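Chapter 7
Gathering Demonstrations

A learning system can only copy what it has been shown. Before any training starts, someone has to decide which task will be recorded, how each attempt begins, and what counts as a finished attempt. This chapter follows one small collection, built by Erick Magesa and Bláthnaid Ó Riain for a project called Isar. The task is picking up small flat items from a table. The finished set holds 509 recorded attempts, of which 344 were kept for training.

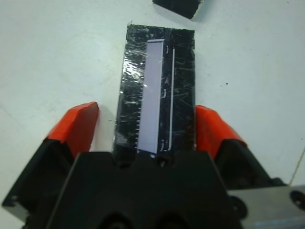 An attempt, also called an episode, is a continuous record of camera views and joint positions. In the Isar set, no episode runs longer than 700 time steps. Anything longer was stopped and marked as incomplete. Incomplete episodes were stored in a separate folder and used again in Section 7.4, where we look at failure.

The starting position matters more than beginners expect. If the item always lies in the same spot, the system may learn the spot and ignore the item. Magesa moved and turned the items between episodes and wrote down each change.
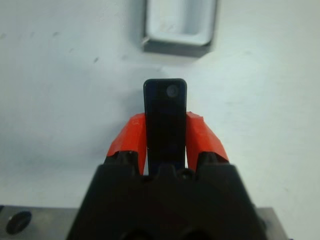
Figure 7.1 A black rectangular item held between the two fingers.

Many collections of this kind rely on teleoperation, in which a person guides the robot through the task. The operator's habits become part of the data. Two operators may close the fingers at different heights or approach from different sides, and the log should say who was at the controls.
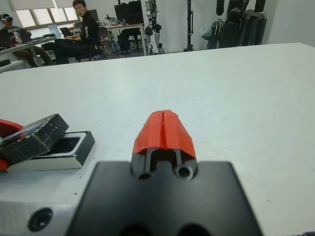 Figure 7.2 Wrist camera view across the table and into the laboratory. The fingers are closed.

Wrist cameras record the background as well as the task. Before training, check how much of the room appears in each view and whether it changes from one episode to the next.

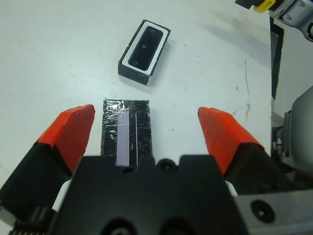

Figure 7.3 Open fingers on either side of a taped item, with a small tray farther up the table.

Section 7.1 begins with the episode log and the fields it must contain.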